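2 min read

The table by the railing

If you have walked past the railing lately, you will know the wooden table with the thin dark hairpin legs. Doaa Abdel Hamid found it for us last June — she drove all the way to Pretthorpe and back for it — and it has been the best-loved spot in the building ever since. Do bring your tea and stay a while, and please use a coaster, as that honey-brown top marks so easily!
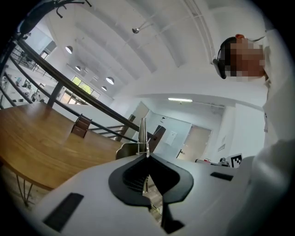 Coming up

Mending evening with Faith Obura, Tue 10 March, upstairs.

Recent items
New desk lamps from Tredik
Ayman's soup recipe

Contact the newsletter | Back to top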